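What I Brought Home From a Robot Open Day (Tips for the Junk Drawer and the Workbench)

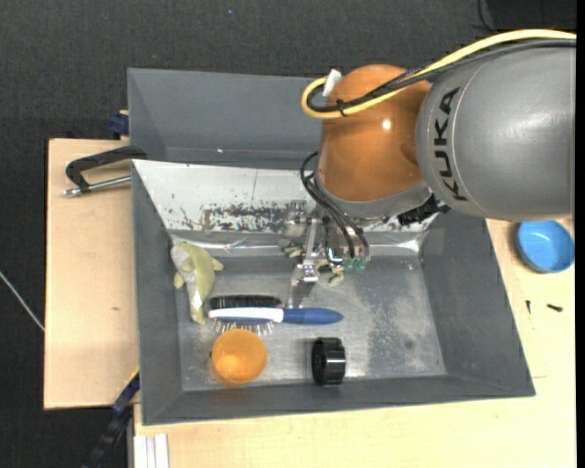 I went to the open day at Rotora expecting free coffee and maybe a pen, and I came home and rearranged my whole utility room. My neighbor Kavitha Shenoy talked me into going. We spent most of the afternoon at one table, watching an orange and gray arm reach down into a bin of everyday stuff, and I kept thinking how much that bin looked like the drawer by my back door. A hairbrush, an orange cup, a toy fish! All it needed was a dead battery and some takeout menus. Anyway, I took notes on the back of the program, and these are the ones I've put to use.

Give things elbow room. Marisol Thibodeaux, who was running the demonstration, told us that picking gets a lot harder when things are piled on top of each other. Well, same for me at 7 in the morning looking for keys. I took everything out of the drawer and only put back what could lie flat in a single layer. The rest went in a shoebox on the closet shelf, and I've opened that box exactly once (for the tape measure, which now lives in the drawer again).

Try a bin with sloping sides. Small things slide back down to the middle where you can get at them, and you can wipe it out in one pass with a damp cloth. I use one for clothespins and one for the dog's brushes. Straight-sided boxes collect crumbs and grit in the corners, and I was always going after them with an old toothbrush.

Clamp it down. They had clamps right there at the bins, and I felt silly for all the years I've chased a paint tray across the workbench with my elbow. Two small bar clamps will do it. Put a scrap of wood or folded cardboard under the jaw so you don't dent the bench, snug it up by hand, then give it a wiggle before you start. Plastic tubs crack if you overdo it, so go easy.

Tie your cords together, with slack. If you have a lamp or a tool that moves around, leave a generous loop near the part that swings and put the tie next to the loop, never right at the plug. Move the lamp all the way in both directions before you trim the tie. I did my sewing lamp first and had to cut it off and start over, so buy the big bag. Mine came with 200 and I'm making a real dent in it.

Keep a bowl for the little bits. Screws, washers, the mystery piece from the blender. A bright color is best, and blue shows up nicely on a wood bench. Empty it when the job is finished or it turns into another junk drawer (ask me how I know).

Kavitha wants to go back in September, when they're planning another one. If you go, wear comfortable shoes and get there before lunch, while the parking lot still has spaces.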